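Robot Manipulation Lab, Handout 4: Boxes and Blocks
Project team Kun, November

Welcome to my favorite lab of the term! You now know how to jog the arm and read its joint angles, so it's time to let it handle something. The task is small on purpose: one block, three boxes, one gripper. Start each run with the fingers open and the tool pointing down over the green cloth.
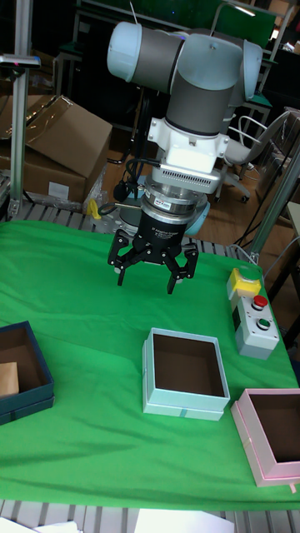 1. Before you run

Load the Evar project and check that your tool frame matches the gripper. Know where the red button is and keep your path to it clear - every partner, every run. Work in teams of 2.

2. The pick

Set the approach height to 50 mm above the block and come in slowly. Most of the fun (and most of the trouble) is in those last few millimeters.
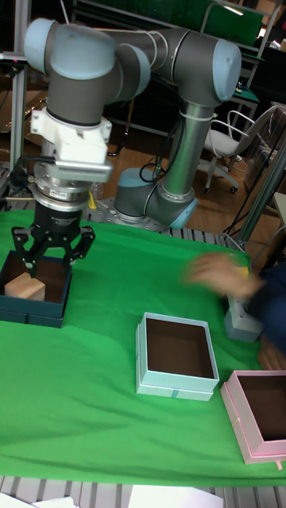 Grasp planning is a lovely problem because the walls count too. A grasp that works on an open table can fail in a container. With the block lying in the dark box, the open fingers have to fit between the sides as well as around the block, so try a few wrist angles in Skamach before you pick one.

3. The place

Teach one release pose for the pale box and one for the pink box. Save them under separate names, and write both in your log - you'll want them again for the Todumico challenge! 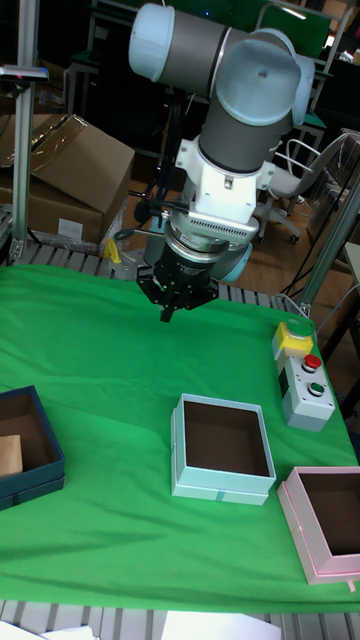 Fig. 3. Gripper over the cloth, block in the dark blue box.

Homework: plot finger position against time for one full run, and mark where you think contact begins.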